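Sorting Small Things: Our Cap Project
Final report, Dunstan Community School, Materials and Everyday Life course

Why we picked bottle caps

When our group first sat down to choose a topic, we had a very long list and not much agreement. One of us wanted to look at paper waste in the library, another was keen on food scraps, and we spent most of a Saturday going back and forth over snacks. Then somebody pointed at the lids piling up beside our drinks, and that settled it. Caps are small, they roll under things, and at home most of us had never given much thought to where they end up.

Conen, the reuse shop over in Nurkunbridge, kindly let us have 200 mixed caps and lids from their donation shelf. We are still very grateful for that, and for the patience they showed when we came back twice with more questions!

How we went about it

We began by tipping everything out and simply getting to know it. Some lids were bigger than a jar mouth and some were so little they stuck to our sleeves. We settled on 5 groups, going by color first and size second, and 125 of the caps found a group without any argument at all. The rest took longer. Is a faded cream lid white or yellow? We talked about that one for most of a lunch break -- and in the end we wrote "white, more or less" on the label and moved on.

For the sorting itself we liked a wide table with a clear surface. Our first attempt was on a dark cloth, which looked lovely but made the dark lids very hard to find again. Pale wood was much kinder to the eyes. We also tried out different things to sort into: cereal boxes, mugs, a muffin tin, and plastic bins and trays. The bins won easily. A shallow tray is nice for caps because you can see what is in it without having to dig, and a deeper bin is handy for whatever comes next.

White discs on the wooden table, and four of them together in the orange tray next to the teal bin:

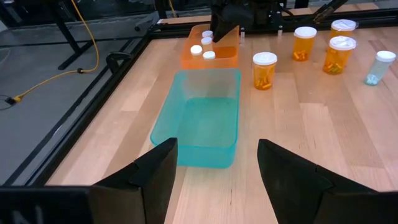
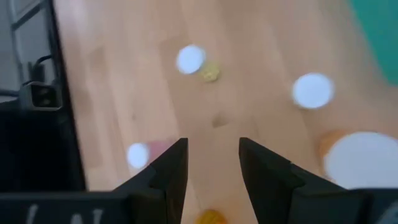
What we would do differently

We would start with fewer caps. It is a cheerful feeling to have a big heap in front of you, but by the second afternoon we were all a bit tired of it, and our labels from that day are much messier than the early ones. We would also settle the color names before starting, and write them on a card where everyone can see it.

The sorted caps have gone to the art room at Kundwood, where the younger classes are planning a mosaic for the hallway. The cereal boxes went into the paper recycling, and the muffin tin went home again after a good wash.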